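### 4.2 Workspace preparation and clearance rules

The rules of Section 3 were written for a cell with fixed fixtures. When we moved the work to domestic counters, several of them could not be applied in their original form. In this section we explain which rules were kept, which were changed, and what an operator has to do before a recording or a test run is allowed to start.

The first group of rules concerns the surface. In the Stestholm guideline, the reachable area of the arm must be free of every object that does not belong to the task. A kitchen used in daily life does not satisfy this condition, and if we clear it completely, the results say little about a kitchen. We therefore divide the objects on the counter in three classes. Task objects may be touched and moved by the arm. Tolerated objects may stay in the reachable area, but a contact with them must be written in the run log. Excluded objects must be removed, or the motion limits must be set so that the arm cannot reach them. The class of each object is decided before the run and is not changed during it.

Heating appliances are treated separately. A toaster or an oven may remain at the back of the counter if it is unplugged and if the motion limits keep a margin of 104 mm from its housing. We took this value from the stopping distance of the Garumer controller at the highest speed permitted in a home, with the payload attached. Operators who use another controller should measure their own stopping distance and should not copy our number.

The second group of rules concerns the edge of the counter. Trays and boards are often wider than the free space, and in practice people let them reach over the edge. We accept this only when the overhanging part carries no load and the tray does not tilt when it is pressed by hand at the corner. The check has to be repeated after each change of layout. An open bin or container near the edge counts as part of the workspace, also when no task uses it, for the reason that long tools placed in it can stand higher than the counter and enter the path of the arm.

The third group concerns cables and stands. Every cable that passes through the reachable area must be fixed at two points at least. Stands with a round foot are permitted, but the foot must rest completely on one surface or be clamped. In the first version of our checklist this rule was missing, and in the Joubert pilot it was the most frequent remark of the reviewers.

We applied the checklist in 290 sessions of the Dremus study. A session was stopped if one item failed, and it could be continued only after the full list was read again from the beginning. Some operators found this too strict for small corrections, such as moving a cup. We kept the rule, as a partial check was hard to verify later from the log. The complete reading took 40 seconds for an operator with training, and we consider this cost acceptable. A beginner needs more time, mainly for the classification of objects.

Figure 3 belongs to the part of the study on crowded counters. In layouts of this type the classification is the difficult step. Light objects such as tea bags are easy to displace, while canisters with loose lids can look stable and still fail the hand test. For both we recommend the class "tolerated" only if the planned path passes above them with free space. Otherwise they should be excluded.

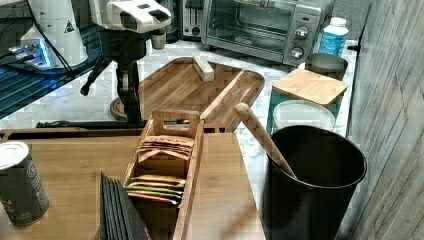 **Figure 3.** Crowded counter with coffee and tea equipment, bamboo tray and boards, and an open bin at the right.

Two points remain open. The margin for heating appliances was derived for rigid tools, and we do not know if it is sufficient for long flexible ones. Also, the log format allows 3000 characters for each session, and in crowded layouts this was not always enough to list all tolerated objects with their positions. For these cases the operators added a second entry with the same session number. We suggest that a future version of the guideline defines a short code for common household objects, so that the list can stay complete within one entry.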